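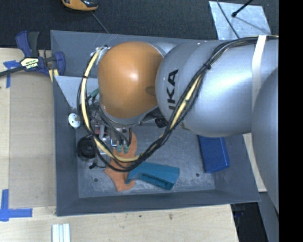 Figura 1. El brazo KUKA trabajando sobre la bandeja gris, con piezas de colores en el fondo.

Taller compartido de Plornside
Montaje de una celda de agarre sobre mesa
Apuntes de la segunda sesión: bandeja, cables y primeras trayectorias
Rhiannon Trevor
9 de octubre de 2018

Antes de empezar

Estos apuntes continúan los de la sesión anterior, donde hemos hablado de la base del brazo y de la parada de emergencia. Quien no asistió debe leerlos primero, en la carpeta que está junto a la puerta. No repito aquí las reglas de seguridad, salvo una: con los motores activados, las manos quedan fuera de la mesa y una segunda persona tiene la parada en la mano.

En el taller llamamos Morris a la celda completa (brazo, pinza, mesa y bandeja) y Kurka al programa que escribimos nosotros para moverla. Uso los dos nombres en todo el texto.

1. Fijar la bandeja

La bandeja se coloca sobre la mesa de madera y se sujeta con un sargento de apriete rápido por el borde, en la esquina superior izquierda vista desde el puesto de trabajo. El sargento debe apretarse contra el borde metálico y el tablero a la vez. Si queda inclinado, se afloja con las vibraciones en menos de una tarde; esto lo hemos comprobado en julio, cuando una serie entera de medidas quedó inútil.

Después de apretar, empujen la bandeja con la palma por cada lado. No debe moverse nada. Un solo sargento es suficiente para las velocidades de este curso, pero no para las velocidades que algunos de ustedes querrán probar.

Las posiciones se marcan sobre la madera con cinta azul de pintor. Pongan la cinta en forma de ángulo, con el canto interior en el lugar donde debe llegar la referencia. Un trozo recto indica una dirección pero no un punto, y el grupo de la tarde siempre lo interpreta de otra manera que el grupo de la mañana. La cinta se cambia cuando se levanta una esquina. No escriban encima con rotulador permanente, porque traspasa.

2. El sistema de coordenadas de la bandeja

El origen de Kurka es la esquina inferior izquierda del fondo plano. No es la esquina exterior de la bandeja. Las paredes son inclinadas y, si alguien mide desde el borde de arriba, obtiene un error distinto en cada lado.

El procedimiento es el siguiente. Se lleva la pinza cerrada, en modo manual y a velocidad reducida, hasta el origen. Se guarda el punto. Se repite con un punto sobre el eje X y con otro en el plano, es decir, tres puntos en total. Kurka calcula el resto y muestra el error de cierre. Si el error es mayor de 2 mm, se borra todo y se empieza de nuevo; no vale corregir solamente el último punto, aunque el programa lo permite (es un defecto mío, lo arreglaré).

La altura de aproximación es de 207 mm sobre el fondo. Por debajo de esta altura, el brazo se mueve solamente en vertical o a velocidad reducida. Por encima puede girar. El valor está en el archivo de configuración con el nombre z_aprox, y les pido que no lo cambien sin escribirlo en el cuaderno de la celda.

3. Los cables

Esta parte es la menos interesante y es la que causa más averías. Los cables van por fuera del brazo, atados en un haz, y llegan a la pinza formando un arco. Este arco tiene que ser largo: la muñeca necesita girar sin tirar de los conectores. Pero tampoco puede ser tan largo que baje hasta las piezas o se enganche en el borde de la bandeja.

Para encontrar la longitud correcta:

— Suelten la última sujeción antes de la muñeca.
— Lleven la muñeca, a mano y despacio, a un extremo de su giro y luego al otro.
— Observen el conector, no el arco. Si el conector se inclina, falta cable.
— Vuelvan a sujetar el haz y repitan el giro completo.

La sujeción debe abrazar el haz con firmeza, sin aplastarlo. En el taller de Dullport usan bridas de plástico para todo; yo prefiero correa o cinta, que se puede quitar sin alicates cerca de un cable de señal. Es una opinión y pueden no compartirla.

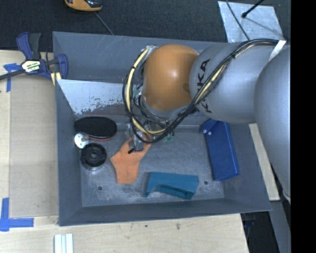 Una vez que el arco está bien, ejecuten la trayectoria vacía dos veces. Con «vacía» quiero decir que la pinza baja, se cierra y sube sin coger nada. Una persona mira solamente los cables durante todo el movimiento. La otra sigue la pantalla. Es habitual que las dos miren la pinza, y entonces el enganche se descubre por el ruido.

4. Elección de las piezas

Para los ejercicios conviene mezclar formas. Una pieza plana y de contorno irregular obliga a pensar dónde se cierra la pinza; un bloque alargado obliga a pensar en la orientación. Si todas son cubos, el programa parece mejor de lo que es.

La pieza plana naranja es la más difícil del conjunto. Apoyada en el fondo tiene muy poca altura para agarrar, y los dedos deben bajar casi hasta el metal. Empiecen con la parte más estrecha del contorno y con una fuerza baja. El bloque azul oscuro, en cambio, perdona bastante, siempre que no esté apoyado contra una pared. Contra la pared, un dedo no tiene espacio para entrar y Kurka, por ahora, no lo sabe.

El panel inclinado que está dentro de la bandeja cuenta como una pared más. En el archivo de obstáculos tiene su propia línea. Si lo mueven, mídanlo otra vez.

5. Ejercicio para esta sesión

En parejas, definan el plano de la bandeja y anoten el error de cierre. Después programen un agarre del bloque azul oscuro en el centro del fondo, con subida hasta z_aprox y bajada en el mismo punto. Cuando funcione, giren el bloque un cuarto de vuelta y modifiquen solamente el ángulo de la muñeca.

Se entrega una hoja con los tres puntos guardados, el error y las observaciones sobre los cables. Prefiero una hoja con un fallo bien descrito: posición, fuerza, qué dedo tocó primero. «No agarra» no me sirve para ayudarles.

Al terminar, lleven el brazo a la posición de reposo, desactiven los motores y dejen el sargento apretado. Las piezas pueden quedarse en la bandeja. El cuaderno vuelve a la estantería, con la fecha y las iniciales de los dos.

Para la próxima sesión, traigan leído el capítulo de la pinza hasta la tabla de fuerzas.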